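Grevness Shared Workshop
Build Your Own Arm, Evening Course
Handout 5: Practicing in the simulator before you wire anything
Notes by Juwita Hartono

Hi all! Thursday ran long (my fault, I got going about wrist cables again) so I'm writing up the second half properly. Read this before you come in, have the sim installed on your laptop if you can, and bring your own gripper parts even if they're still in the bag.

Quick recap of where everybody should be. The base plate is drilled, the shoulder and elbow are on, and the two-finger gripper is printed or bought. I don't mind which. Three of you went with the Duler kit fingers and the rest are printing mine, and both fit the same wrist bolt pattern. If your elbow still squeaks, come at six and we'll shim it before the others arrive.

Now, the sim. We're using Jutier as the front end, the free version, and you want the room file I put on the shared drive, the one called round table. Load it, wait for it to settle, and leave the physics settings alone for now. I know some of you like to poke at the friction numbers (I do too!) but if we all have different ones then we can't compare runs, and comparing runs is most of the fun.
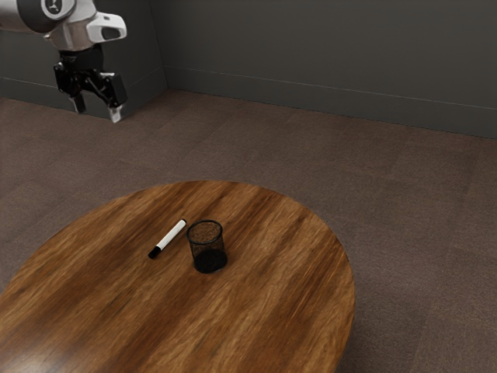
Your first job is to get the arm home. By home I mean a pose that you can send it to from anywhere without thinking, with the fingers open and pointing at the floor and nothing underneath that you'd be sad to hit. Mine parks up and to the left over the carpet, well away from the table, so I can move the marker and the mesh pencil cup wherever I like and the arm isn't hanging over my work. Pick your own if you prefer, but write the joint angles down on paper. I keep mine on a strip of masking tape stuck to the laptop lid, and when the real arm goes on the bench I'll use the same numbers as a starting point and then creep up on them slowly.

Once home works, run it ten times. Send the arm off to some silly pose, call home, watch it go. What you're looking for is the path it takes to get there. A home pose that swings the elbow through the table on the way is a bad one even if it ends up perfect, and in the sim you get to find that out for free. On the bench it costs you a finger pad and a bit of dignity.

If the path is ugly, add a waypoint. One high point above the middle of the table is usually enough. Go up, go across, come down. It looks slow and a little prim and I don't care, I've used it on every arm I've built.

The second job is lining up from the wrist camera. This is the part people find strange, so give yourself time with it. From the side, you can judge height pretty well and left-right hardly at all. From the wrist, it's the other way around. You get a lovely view of whether you're centered and almost no feel for how far down you've got to go. So center first, with the fingers wide, then lower, then center again. Small moves. I use the arrow keys with the step set to the smallest size, and I tap. 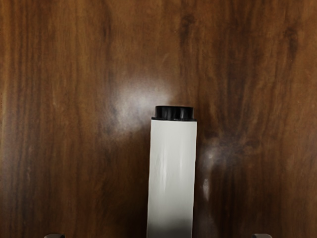 Finding center without fooling yourself

Go by the gaps and ignore the object's position in the camera view. The camera on my build isn't mounted dead in the middle (the bracket has a tiny lean, and yes, I copied the lean into the sim model on purpose), so a thing can sit off to one side on screen and still be fine between the fingers. Look at the left gap, look at the right gap, make them match. That's your whole test.

Shadows and shine will try to talk you out of it. The table in the room file has a glossy finish, so you get big pale blobs of reflected light on the wood, and if you're writing any kind of color threshold those blobs are going to look an awful lot like a white object. A couple of you are using the Aitken vision block from handout 3. It's good, but its default threshold picks up anything pale, so you'll want to do one of these:

- Raise the threshold until the glare drops out, then check you haven't lost the object too.
- Look for the black cap instead of the white body. Dark blobs are much less common on this table, though the darkest bands in the grain can still catch you.
- Turn down the overhead lights in the room file. It's cheating, but it's fine for a first run! Turn them back up afterward.

I'd start with the cap. It's a neat little shape with a hard line where it meets the white part, and a hard line is a gift when you're trying to work out which way something is pointing.

Which brings me to angle. If the object lies straight up and down in the wrist view, your fingers come down on either side and close across the narrow width, and life is good. If it lies at a slant, you have to turn the wrist first. Don't try to grab a slanted marker with a straight gripper and hope that it swivels into place. Sometimes it will, and then you'll trust it, and then one evening it'll pop out sideways and roll under the bench.

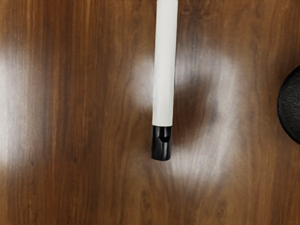
Fig. 3. Marker lined up with the camera view, cap end nearest the bottom. Note the ring of glare on the wood.

To get the angle, take two points on the barrel, as far apart as you can manage, and work out the slope between them. Two points close together will give you a jumpy answer. I've put a short script on the shared drive that does it and prints the wrist turn in degrees. It has a bug when the marker is perfectly vertical (it divides by zero, sorry) so nudge the marker a hair if it crashes, or fix it and send me the fix, which I'd like even better.

Third job, the close. We talked about this just before the break and I could see some tired faces, so let me go over it again, slower. Closing the fingers is three moves and you should write them as three moves. Come down to grasp height. Close until something touches. Then squeeze a bit more. If you lump them together you won't know which one went wrong.

For grasp height, aim for the fingertips to end up a little above the table and never on it. Set yourself a floor in the code, a height the arm refuses to go below whatever you tell it, and leave it there forever.

For the touch, you've got two choices. You can read the motor current and stop when it jumps, or you can close by a fixed amount for an object whose width you know. Current is nicer. Fixed width is easier to debug, and for a marker that never changes size it's perfectly respectable. Start there.

What you'll see very quickly is that one finger gets there before the other one. The gap closes up on one side while there's still daylight on the other, and if you keep closing, the first finger has to shove the object across until the second one meets it.
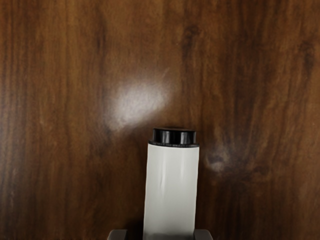
A small shove is okay on a smooth table. A big one tips things or spins them, and on the real bench with the rubber mat down it'll drag and chatter. So when one gap is clearly tighter, back off, shift the wrist toward the tight side, and try again. I do this by eye for the first few runs and then write the correction into the code once I know which way my arm tends to miss. Mine misses the same way nearly every time, and that's good news, you can fix a steady miss with one number.

Keep a log, please. A notebook is fine. For each try put the start pose, the wrist turn, which finger looked closer, and what happened. My own log for this room file is up to 425 tries and I still learn something when I flip back through it (mostly that I'm careless after nine p.m.).

For next Thursday

- Home pose working, angles written down.
- One waypoint, or a good argument for why you don't need one.
- Ten logged tries at the marker, done slowly.
- If you get that far, put the pencil cup right up close beside the marker and see how your fingers cope with less room.
- Safety glasses. We're powering up the first real wrist and I've only got two spare pairs.

The door code has changed, so check your email, and park on the side street if the loading bay is full.

Juwita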